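3. Small cider makers and the 2019 season

3.1 Background to the survey

Growth in craft cider gets reported in barrels. Barrels are easy to add up. What they leave out is who is making the stuff, how often they stop, and what happens to the orchards when they do. The Hurnlow valley has had a cider trade for a long time and a craft cider trade for a short one, and the two are not the same people for the most part. This section covers the second group only.

We define a small maker as one that presses its own fruit or buys fruit within the valley, sells under its own name, and holds no contract to fill for another label. Contract fillers were dropped. So were two makers who turned out to be blending bought-in concentrate, though one of them objected to that and may have had a point (see the note on concentrate in 3.4). Perry is counted with cider throughout. Fruit wines are not.

Volume is given in barrels so that it can be set next to beer figures. Makers themselves mostly talk in gallons, sometimes in totes, and one in bottles. Conversions were done by us and checked twice. Where a maker gave a range we took the midpoint.

3.2 Respondents and method

Forms went out in April, by mail and then by email to those who had not sent anything back. We got 245 usable forms. Coverage is good for the lower valley, poor for the hill farms, where a lot of makers sell at the gate and do not keep books in a form that could be copied onto ours. The hill farms are therefore under-reported and every total in this section should be read as low.

Each form asked for pressing dates, fruit sources by variety, volume fermented, volume sold, and where it was sold. A second page asked about equipment. A third asked about plans for the next two seasons – this was the page most often left blank. Sorin Voicu handled the coding of the variety names, a bigger job than planned. The same apple goes by four or five names depending on which side of the river you ask. Names were merged only when two growers agreed on the merge. Unresolved names were left as given and put under "other".

Follow-up visits were made to a smaller group. Not a random sample. We went where we were let in. Visits ran between one and three hours and covered the pressing floor, the fermentation space, the storage, and whatever the maker used for bench trials and tasting. Catinca Dumitrescu did most of the visits and all of the interview notes.

Fermentation space varied more than we expected. Barns, garages, one former dairy, a few proper buildings put up for the purpose. Temperature control was the main divide. Makers with it released cider earlier and reported fewer lost batches. Makers without it tended to hold the cider over winter and sell from late spring, and several said this was how they liked it anyway. Lost batches were self-reported and we have no way to check them.

Bench trials were nearly always done at home, at household scale. Sweetening tests, small pasteurization runs, tannin additions, a few gallons at a time. Makers kept notes on these to very different standards. The better notebooks had starting gravity, the dose and a tasting score by at least two people. The weaker ones had a date and a word like "ok". We did not try to score the notebooks but it seems likely that the habit of writing things down goes along with the lower loss rates above. Worth a proper look by somebody. 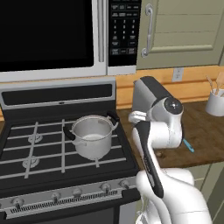
Figure 2. Kitchen range and over-the-range microwave.

3.3 Volume and sales

Total reported volume for the season was 2,845 barrels. That is a small number next to beer from even a mid-sized regional brewery and we do not claim otherwise. Spread across the respondents it comes to very little each, and the spread is uneven. The top handful of makers account for well over half. Grastex alone reported 440 barrels, the largest single entry on any form. Bostero came next, then Chiriac, after which the numbers drop off fast. The long tail is made up of makers producing a few barrels a year, mainly for the gate, the farmers market and family.

Grastex and Bostero both use distributors. Chiriac does not, and sells all of it from its own tasting room plus a short list of restaurants. The difference shows up in what they earn per barrel more than in how much they make. Chiriac gets a good deal more for each barrel but carries the cost of staffing the room, open four days a week in season and two out of it. We were shown the books for one of these three on the condition we did not say which. The margins were thin.

Sales channel was the best single predictor of whether a maker planned to expand. Those selling mostly on site said they would stay the same size. Those selling through distributors said they would grow, and gave the distributor's minimums as the reason more often than demand. This is a bit of a worry. A maker who grows to meet a minimum needs fruit to match and the valley's supply of bittersweet apples is not growing at anything like that rate. New plantings take years. Dessert fruit is easy to get and cheap but makes a thinner cider, and the makers know it.

Packaging is shifting to cans. On the forms, bottles are still ahead by volume, but several makers with old bottling lines said they would not replace them. Mobile canning has reached the lower valley and is booked out in the fall. Hill farms cannot use it – the truck needs a flat, paved pad and a decent water supply, and most of them have one or the other. Kegs remain a minor part of the trade. Bars in the valley will take one cider tap, seldom a second, and that tap usually goes to a national brand.

3.4 Problems with the data

Several. First, the low response from the hill farms, already mentioned. Second, volume fermented and volume sold do not match on a good number of forms and the gap is too large to be losses. Some of it is carry-over from the season before, which the form failed to ask about. Our mistake. A revised form has a line for it.

Third, concentrate. We excluded makers using bought-in concentrate, but the question was worded in a way that let a maker who tops up with a little of it answer either yes or no. At least one excluded maker uses it for back-sweetening only, and under a stricter reading should have been kept in. Putting that maker back changes the total very slightly and the ranking not at all.

Fourth, the year itself. A late frost hit the lower orchards and not the upper ones, so fruit moved downhill in a way that growers said was unusual. Sourcing patterns in our tables may be a one-off. The corrected sheets were closed on 26 Feb 2020 and anything that came in later is not included.

There is also the matter of closures. We surveyed makers who were operating when the forms went out. Those who had quit are missing by design, and so the plans page leans hopeful. People who have given up do not fill in a form about their next two seasons. From conversation we know of a few closures, mostly for reasons that had little to do with the market: a bad back, a sale of land, a divorce. One was down to the cost of a license upgrade after the maker went over a volume limit. We could not put a number on any of this.

3.5 What can be said anyway

Craft cider in the valley is a business with a few mid-sized makers and a great many tiny ones, and policies written for the average maker fit neither. License fees set in steps hit makers right at the step. A few said openly that they hold volume down to stay under, and the forms show a bunching just below the limit that would be hard to explain any other way.

Fruit is the limit on quality growth. Equipment is not, or not much. When asked what they would buy with extra money, makers put fruit contracts first and tanks second, with temperature control third. Only a handfull mentioned marketing.

Comparison with beer is useful up to a point. A brewer can buy malt in any month. A cider maker gets one harvest, makes the thing once, and lives with the result untill the next fall. Production figures published by the quarter are close to meaningless here, and we have given season totals only. Section 4 takes up the orchard side, with planting records for the lower valley and as much as could be found for the upper.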